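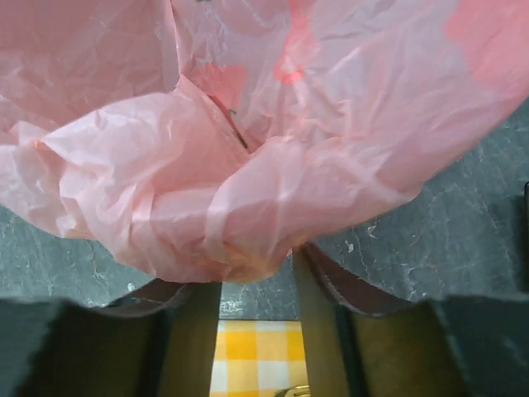

Thin pink plastic, creased and catching the light.

The first thing I asked Muthu Poojary was whether cloth diapers are really greener than disposables, and he did the thing I'd been hoping he wouldn't do, which was to smile and say "it depends."

Depends on what? "On how you wash them," he said. "If you wash hot, half a load at a time, and run everything through a tumble dryer, I can't sit here and tell you you're saving the planet. I used to tell people that. I stopped."

Poojary runs Ondunier, a cloth diaper rental service in Maltham. It has 66 families on its books and charges them $54 a month. For that they get a weekly bag of clean diapers, and someone takes the dirty ones away on Sunday evening. The website, when I looked at it the night before, had a drawing of a leaf on every page and the word "natural" in places where I couldn't work out what it was describing. I read him a few of those lines.

"The leaf was my brother-in-law," he said. "I don't love the leaf."

And "natural"?

"The inner layer is cotton. The outer layer is polyester with a waterproof coating. It has to be, or it leaks. So natural, partly."

I suggested the site might say so. He wrote something on the back of an envelope. I have checked since and the page hasn't changed, but he did say he doesn't have the password.

The claim I had come to argue about is the one in large type on the home page, that each Ondunier diaper "lasts 300 washes." I've bought enough baby gear to distrust a round number. Poojary says it came from the manufacturer, Lostura, and that he took it on faith for his first year. Then he started marking the labels with a laundry pen.

"Some got there," he said. "The plain ones with snaps, yes, pretty often. The ones with hook-and-loop tabs, no way. The tabs fill up with lint and then they curl and then they scratch the kid. I was pulling those long before. I don't buy them now."

So the number on the home page is true of some diapers, some of the time. He agreed that was fair. I asked what Lostura had said when he told them and he laughed. "They offered me a discount on tabs."

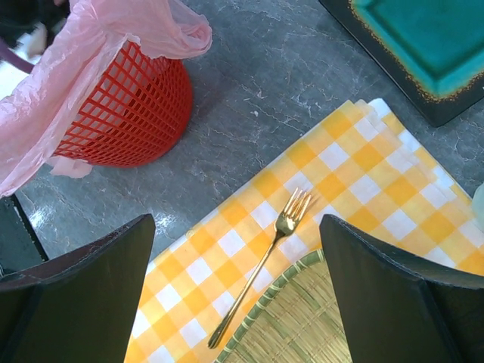

The washing is done at Naidu, a commercial laundry on the other side of town that also handles restaurant linen. This is the part of the business that Poojary is keenest to talk about and the part where I think he has the best case. A big machine running full uses less water for each diaper than a home washer does, he says, and Naidu line-dries the covers. I asked for figures. He had the laundry's bills, which show what he pays, and nothing that shows liters or kilowatts for his loads alone.

"I've asked them for a meter," he said. "They've been nice about it. There's no meter."

Then there is the van. It's a gas van — an old one — and it goes out every week to addresses that are not especially close together. Nothing on the website mentions it. He has moved the route around so that it doubles back less, and he's turned down families who live too far out, including one that had already paid a deposit. "They got the deposit back," he added, before I could ask.

What about parents who just can't face it? I'm one of them. We lasted two weeks with our first before going back to the supermarket, and I have never felt as guilty about it as the internet would like. Poojary didn't try to make me. His own daughter wore disposables at night until she was trained.

"She slept in them. With cloth she woke up at four. I run a cloth diaper company and I was buying the other kind at the drugstore, so what do you want me to say? Use cloth in the day. Or use it on weekends. If you stop, you stop."

He's also dismissive of "compostable" disposables, at least as they are sold around Maltham, where no local site will take them. "You pay double and it goes in the same truck," he said. I'd like to see the wording on each pack before I went that far, but I called the county in October and was told the same thing about the truck.

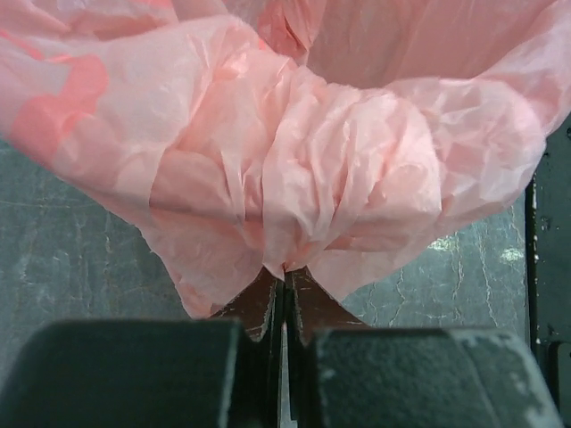 Pale pink plastic bag with its mouth open.

Families stay with Ondunier for 14 months on average. I wondered if that was because the children were trained by then, which seemed early to me. Mostly not, he said. People move, or they have a second baby and run out of energy, or the daycare refuses cloth. Two daycares in town accept it. He'd like there to be more and has been to see several directors with a sample diaper in a lunch box.

I asked him, last, if he would put the van on the website.

"I'd put the van on before I'd put the leaf," he said. He still needs the password.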